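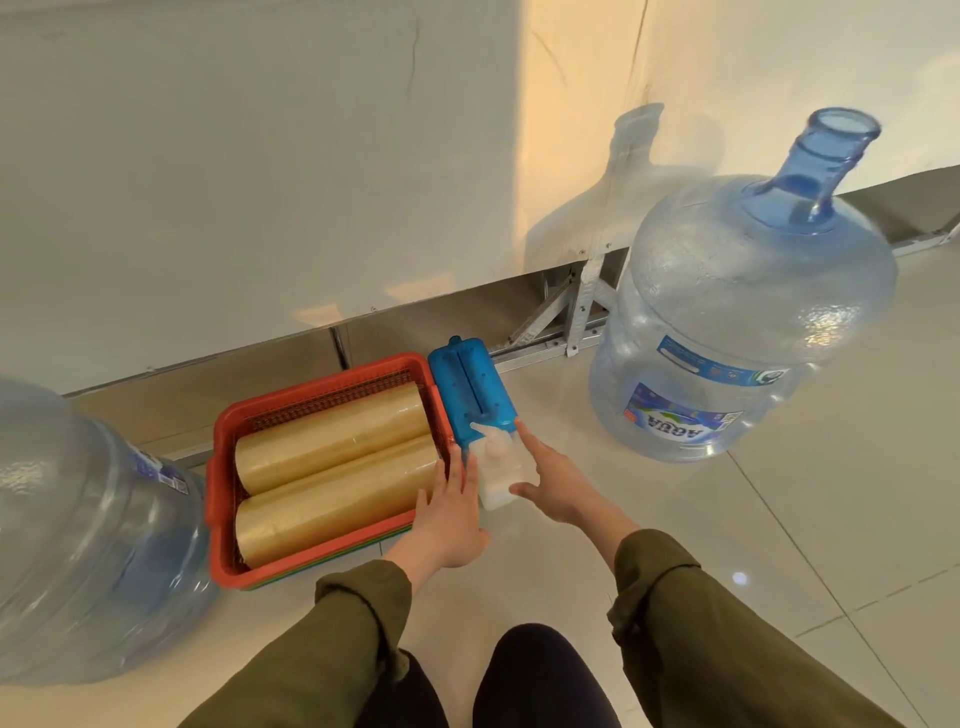

Photo: Onora open day, storage corner, morning session

In September I attended the open day held by Onora at its Gokbridge site. The company records people at ordinary household and storeroom work, from the point of view of the person doing it, and uses the recordings to teach robots the same tasks. I had read a fair amount about this kind of work and wished to see it done. What follows is a record of the visit, written mainly for readers who asked me whether the trip is worth making.

Visitors were received at 9:30 in the front hall and divided into small groups. Each group was given a printed sheet with the order of the stations and a short list of rules. Phones were to be silenced. Questions were to be held until the end of each task, as speech near the worker can be picked up on the recording. Our group observed this rule well, apart from one child, who was forgiven.

The first station was the storage corner. The task sheet posted beside it read "Sort and place, floor level," and the work was done low down, with the hands reaching toward the floor. The objects were of the kind found in any back room: water jugs, a red-orange plastic basket holding two large rolls of cling film, a blue plastic dispenser standing on end against the basket, and a small white container with a rounded cap. The worker set one hand flat against the side of the container and brought the index finger of the other hand in toward the same spot. It is a very plain action. I had not considered before how much a machine would need to know in order to repeat it.

Our guide explained that clear and shiny objects are of special interest to the team. A jug of clear plastic shows the wall behind it, and cling film on the roll catches the light in ways that change as the head moves. The sunlight on the white wall that morning was left as it was. According to the guide, the company prefers rooms with uneven light, and the blinds are closed only when a task calls for it.

The second station was given over to Lightfoot, the wheeled robot which Onora is developing with Tedodura, a maker of joints and small motors. Lightfoot was asked to lift a folded towel from a low shelf and place it in a bin. It made 7 attempts while our group was present. Four were completed. In two the towel was dropped, and in one the robot stopped before reaching the shelf and had to be restarted by a member of staff. I was pleased that the failed attempts were shown in full and discussed without embarrassment.

A short talk followed at 11:00. The speaker reported that the site had recorded 2,696 task sessions since opening, of which 1,628 had been checked and accepted for training. The rest were either waiting for review or had been set aside, most often for hands leaving the view at an important moment. A further 146 sessions had been recorded by visitors at earlier open days, and these are kept apart from the main collection.

Visitors who wished to try recording a task could sign up at the desk. I did so and was given a shelf of tins to put in order. The headset is lighter than I expected, although the strap pressed somewhat above the ears after a few minutes. I was reminded twice to look at my hands. One does not usually watch one's own hands while putting tins on a shelf, and I found it slowed me considerably.

Some practical notes for those planning a visit. The entrance is on the side street, and the sign is small. There is parking for a limited number of cars, and the bus stops within a short walk. Tea and coffee were provided, but no lunch. The floors are tiled throughout and there is little seating between stations, so comfortable shoes are advised. Places must be requested in advance through the form on the company's website, and the next open day will be announced there.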